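Chapter 6
Small Things on Flat Surfaces

In this chapter
Why tables fill up
Homes, stops and strays
The ten-item clearing
Key terms: home, stop, stray, surface load

On 2/22/18 Maite Collado cleared the dining table in her apartment and wrote down each thing as she picked it up. The list ran to 24 items. Four of them had to do with eating. The rest were mail, pens, a phone charger, a roll of tape, two sets of keys, a bottle of cough syrup, batteries, a library card and a screwdriver that belonged to the downstairs neighbor. She had cleared the same table the weekend before.

Collado was one of the people who kept a household log for the Tanden survey, which we will use through the rest of this book. The survey followed 160 households and asked them to record what was on one flat surface at the end of each day. It did not ask them to tidy. Most of them tidied anyway for the first few days, and then stopped.

Chapter 5 dealt with closets and drawers, where things are put away on purpose. A table is different. Things land on it while a person is doing something else. You come in with your hands full, you set down what you are holding, and you go to answer the phone. The table is flat, it is at the right height, and there is nearly always a bit of room left.

We need three words for what follows. A home is the place where a thing is kept when it is not in use. A stop is a place where it rests between uses, or on the way back to its home. A stray is a thing with no home at all. The cough syrup in Collado's list had a home, the bathroom cabinet, and the table was its stop. The tape had no home. It had been on the table, the windowsill and the top of the refrigerator, and it was a stray in all three places.

Remote controls are the hardest case in the logs. A remote is used from wherever a person happens to be sitting, so its home tends to move. Households with a wall bracket for the air-conditioner remote still reported finding it on the table, often next to something to drink.

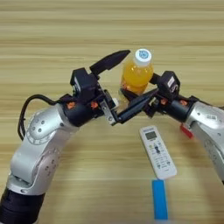
Fernandes, who edited the logs, sorted the entries by how long each thing stayed. She found 606 entries for things that were gone by the next evening and 689 for things that were still there. The first group was mostly food, drink and bags. The second was mostly paper and strays. Bottles fell into both groups -- a full one was usually moved, and one with an inch left in it could sit for days.

The number of things on a surface at the end of the day is called its surface load. A high load is not a fault in itself. A worktable in use should have things on it. The load becomes a problem when the table has to be cleared before it can be used, and the person clearing it does not know where half the things go.

Section 6.1 starts with the simplest method, the ten-item clearing. You will need a table or counter that you use every day, a pencil and one sheet of paper. Leave the surface as it is until you have read the first two pages of the section.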